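Does a Robot Really Learn? A Close Look at How Machines Get Their Examples
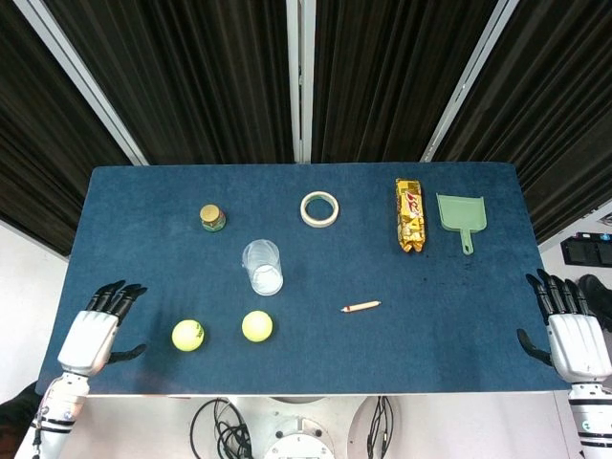

Two robot hands at a table with tennis balls, a cup, a roll of tape and a few other things to pick up.

You have probably seen a video of a robot folding a shirt or pouring juice. The person talking over the video says something like, "This robot taught itself!" Then there is exciting music.

Hold on a minute. Taught itself? Before you believe that, you should ask what went on before anybody made the video. In most cases the answer is a long, slow, rather boring job called gathering examples. People do that job, and they do a lot of it.

What is an example?

Think about how you learned to pick up a cup. You don't remember, because you were a baby. You grabbed, you missed, you spilled. You watched other people. After a while your hand just knew what to do.

A robot's hand starts out knowing nothing. It has motors and joints, and it will bend a finger when a computer tells it to bend a finger. It has no idea what a cup is.

So somebody has to show it. One common way works like this. A person moves the robot's arms from a distance, using gloves or handles or a headset. The person makes the robot reach out, close its fingers on the cup, lift it, and put it down in a new spot. While this is going on, a computer saves what the robot's camera sees and how every joint is moving. When the cup is down, the recording stops.

That one recording is an example. It might last 11 seconds.

Then you do it again.

How many times?

Let's make up a project and do the math. Say our robot is named Tosar, and we want Tosar to put a tennis ball in a cup. We'll record 200 examples of that one job.

Now we look through them. In some, the person driving the robot dropped the ball. In some, a finger knocked the cup over. In one the camera stopped working and no one noticed. We throw out the bad ones and have 177 left. That means 23 recordings went in the trash, and somebody had to sit and watch to find them.

Suppose we want Tosar to do more than one job. Pick up the tape. Move the jar. Hand over the pencil. Before long we need 3,000 examples, and that is still a small pile. If each one takes 11 seconds, that makes 33,000 seconds, or a little more than nine hours of pure recording. But you also have to put everything back on the table each time, rest your arms, fix whatever came loose, and have lunch. Nine hours turns into weeks.

Does that sound like a machine teaching itself? It sounds to me like a person with sore shoulders.

Why those things on the table?

Look at the picture again. A tennis ball is fuzzy and round, and it rolls away if you bump it. A clear plastic cup is tricky in a different way: you can see right through it, and so can a camera, so the robot may have a hard time telling where the cup stops and the table begins. A pencil stub is small and thin. Big fingers are clumsy with small thin things. (Try picking up a pencil with your winter gloves on.) The roll of tape has a hole in the middle, so there are different ways to grab it. You could pinch the side or hook a finger through.

A dustpan has a handle. A person sees a handle and knows that's where your hand goes. A robot doesn't see it that way at all unless its examples have shown it, over and over.

Mixing up the objects is a good idea. If you only ever practiced with one red block, you would get very good at one red block.

But a mix like this is still not the world. It's a handful of things with lots of room between them. Now think about your kitchen drawer, or the floor of your room. Things are piled up. Things are under other things. Something is sticky and you don't know why.

The trouble with the curtain

Behind the table you can see black curtains. A plain background can make life easier for a learning system, because there is less going on for the camera to get mixed up by.

Here is where I start to get suspicious, and I think you should too.

A learning system looks for patterns in its examples. It can't tell which patterns matter and which ones don't. If every single recording has a blue table and a black curtain, the computer may decide that blue and black are part of the job. Take the robot into a room with a yellow table and a window, and it may reach for the wrong place, or just sit there.

It's a bit like learning all your spelling words in order from a list. You can say them perfectly. Then the teacher mixes up the order and you get stuck. Did you know the words, or did you know the list?

People who build robots know about this problem. Many of them change the table, the lights, and the background on purpose, or record in lots of different rooms. That helps. It also means even more examples, and even more hours.

Questions to ask when you see a robot video

Let's pretend a company named Clallura puts out a video. In it, their new robot, the Zuledton, picks up a jar and sets it on a shelf. Very smooth! The words on the screen say, "Zuledton can handle any object."

I would want to know these things:

How many tries did it take to get that video? If it worked once and failed ten times, they could just show you the once.

Has the robot seen that jar before? If that very same jar was in its examples, then the robot is repeating its homework. A better test is a jar it has never met.

Was a person driving it? Remember, someone can control a robot from a distance. From the outside, a robot being driven and a robot working by itself can look exactly the same. A still photo can't tell you either.

Is the video sped up? Look for a clock, or a person walking by too fast.

And what does "any object" mean? Any object at all? A wet noodle? A sleeping cat? When people use the word "any," ask for a list.

A good company will answer questions like these. Some write the answers right on the video, in small print at the bottom. When you see small print, read it.

So is it fake?

No, and I don't want you to go away thinking so. When the learning part works, something pretty interesting has happened. After enough examples, a robot can sometimes pick up a ball from a spot where the ball never was in any recording. Nobody typed in that exact move. The computer worked it out from all the moves that were close to it.

I'd call that learning, of a kind. It's just a much narrower kind than yours. You can watch your cousin open a strange new lunchbox one time and then open it yourself. You can do it left-handed, or in the dark, or while arguing about a card game. Many robots would need a big stack of lunchbox recordings to do it once in good light.

Some people say this will all change when we have enough examples. Maybe. They may be right, and I hope someone checks. "Enough" is a slippery word, though. Ask them how many that is.

Try it yourself: Be the robot

You need a friend, a scarf for a blindfold, a table, a plastic cup, a soft ball, and a roll of tape.

1. Pick who will be the robot. The robot puts on the blindfold and sits at the table with both hands resting on the near corners.

2. Put the cup, the ball, and the tape on the table, spread apart.

3. The other person is the driver. The driver gently moves the robot's arm and hand to pick up the ball and drop it in the cup. The robot stays floppy and lets it happen.

4. Put everything back in the same spots. Do it again, five times in all.

5. Now the robot tries alone, still blindfolded. How did it go?

6. Without telling the robot, slide the cup over by the width of your hand. Let the robot try again.

Most robots do pretty well on step 5 and poorly on step 6. Talk about why. Our blindfolded robot has no camera, so it's having a harder time than a real one would. What would it need to know to find the cup in its new place? How many different cup spots would you have to practice before you felt ready for all of them?

Then switch places and let the driver be the robot.

Words to know

Example: one recording of a job being done, with what the robot saw and how it moved.

Data: a whole collection of recordings, numbers, or facts. A pile of examples is data.

Joint: a place where a robot arm or finger bends. You have them too.

Learning system: a computer program that looks through examples for patterns and uses them to choose what to do next.

Skeptic: a person who says "Show me" before saying "Wow." Skeptics are allowed to say "Wow" afterward.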